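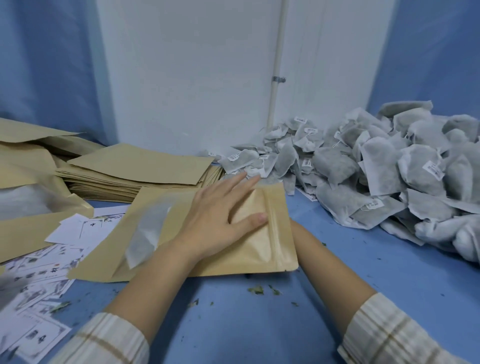
Segmenter splits one pouch step into three. Is it my smoothing or my features?

Posted by bhat_lurker

Hi all. I'm writing the tool that cuts head-camera video of packing work into steps, so our planner can learn the order of things. I'm on Aketti for hand tracking and a small temporal model of my own on top. Reaching and placing come out fine. My trouble is the part where both hands stay on the pouch and barely move. I get "hold", "press", "hold" flickering back and forth, and the planner then thinks those are separate steps. I've tried a median filter over 5 frames and it does almost nothing. Longer filters eat the short reaches. What do people do here?
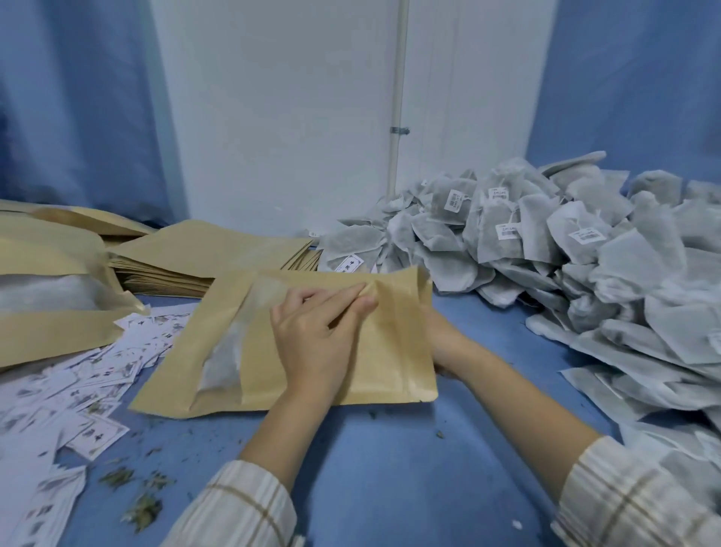
Chandrasekhar Pillai

I'd look at your features before you touch the filter. If all you feed the model is wrist speed, it has nothing to go on when both hands are parked on the work, so it guesses from tracking noise. With the left hand spread over the upper middle of the pouch and the right one gripping the side with its fingers tucked under the paper, the wrists tell you very little and those hidden fingertips are probably jumping all over the place. I had the same mess last November! What fixed it for me was adding a contact flag per hand (touching the pouch or not) plus the tracker's own confidence for each fingertip, and dropping any fingertip that scored low. Then I put a minimum length on each label at decode time — 6 frames for reaches, much longer for anything with two-hand contact. That way your short reaches survive. My flicker went down to roughly a quarter of what it was, and the rest I could live with.

One more thing, do you really need hold and press as two labels? If the planner does the same thing after either one, merge them and go have lunch.

tooling_dad

Just use Weltano, it has smoothing built in. Tick the box in settings.

marrow44

The Weltano box is the same median filter you already have, so I wouldn't bother. I agree with merging the labels. Also check that your video and your tracks are on the same clock. Mine were off by 2 frames after an export from Prastska, and every boundary looked wrong until I found it on a Wednesday night at way past bedtime.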